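Berasden Autograph Catalogue Set
README, version 6

What you get

A table of dealer and auction descriptions of autograph letters, signed documents and album leaves, transcribed from printed sale catalogues and put into one format. There are 1000 entries. Each one is a description of a manuscript as somebody trying to sell it chose to describe it. Please keep that in mind before you cite anything from it.

The set was built from the Nekstead run of catalogues, which is incomplete, and from the Butt price lists, which are complete but careless. We did not see the letters themselves. Where an entry says "in very good condition," a seller said so. Where it says "unpublished," a seller hoped so.

Fields

entry_id: our number, stable since version 6. Earlier versions renumbered on every export, and we are sorry.
writer: name as printed, with spelling left alone.
writer_norm: name after cleanup. Trust it less than you would like to.
doc_type: letter, note, receipt, album leaf, fragment, signature only.
signed: yes, no, initials, unclear.
date_printed: whatever the catalogue gave.
date_est: our estimate, blank if we had no basis for one.
size: height and width in millimeters, in the order printed. Butt lists sometimes swap the two and give no warning.
condition: free text.
price: asking price or estimate, never the price paid. The catalogues don't record sales.
source: Nekstead or Butt.
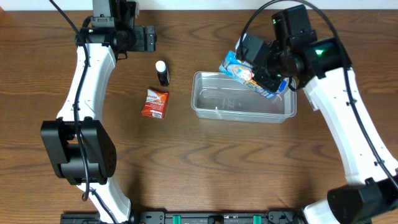

Jolán Lakatos wrote after version 5 that the condition field should be dropped altogether, as "slight foxing" in one house's hands means a few specks and in another's means a brown sheet. She would keep the size and the date and throw the adjectives out.

We kept the field. Her point stands, though, and we would not run a condition score over it. Someone tried this with an earlier version and got a neat chart showing that letters improved in quality over time. What had changed was the cataloguer.

Known problems

Fragments. A good number of the entries marked "letter" are probably fragments. Sellers like the word "concluding portion" less than they used to, and a missing first page can hide behind "begins in mid-thought." If the printed text had no greeting, we set doc_type to fragment. That rule is blunt and it will have caught a few short notes that never had a greeting.

Duplicates. The same letter can turn up in several catalogues, sometimes with a new date or a new recipient. We linked 21 pairs on the strength of matching quotations. There must be more. Matching on size doesn't work, as paper gets trimmed and dealers measure with different rulers — or don't measure.

Attribution. We have not tested a single one. A few entries came with the phrase "from the collection of a gentleman," and we left it in the condition field, where the catalogue had run it together with the note on folds. It is not provenance.

Translations. Many catalogues quote a line or two in translation and leave out the original. The translator is never named. Do not use these quotations as evidence of what the writer wrote. They are fine as evidence of what was thought to sell.

Prices. Currencies are as printed. We made no conversions and advise against yours.

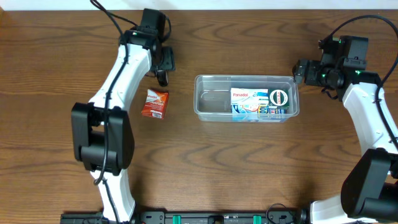 Dates are a separate headache. Where a writer gave only a weekday, the cataloguer often supplied a year in brackets, and the brackets then vanished in the next catalogue to list the same item. We restored them when we could compare two listings. When we had only one, date_printed may look firmer than it is. Entries dated to August with no day given deserve a second look: one Nekstead cataloguer seems to have used the month as a parking spot for undated summer letters.

How the transcription was done

By hand, from the printed pages, with one pass of checking. We reread 100 entries against the page and corrected the errors we found. We don't publish an error rate, as the reread entries were picked for being easy to find, and a rate from them would flatter us.

The Skindier name list was used for writer_norm. It handles composers and poets fairly well. For minor officials, singers and anyone who married and changed her name, it guesses. Check the printed form first.

Files

entries.csv
linked_pairs.csv
names_changed.csv
notes.txt (read it — the abbreviations are explained there and nowhere else)

Encoding is UTF-8. If accents break, your spreadsheet program is the likely cause.

Last revised April 2019. Corrections are welcome with the entry number and a page reference. Corrections from memory will be filed and not applied.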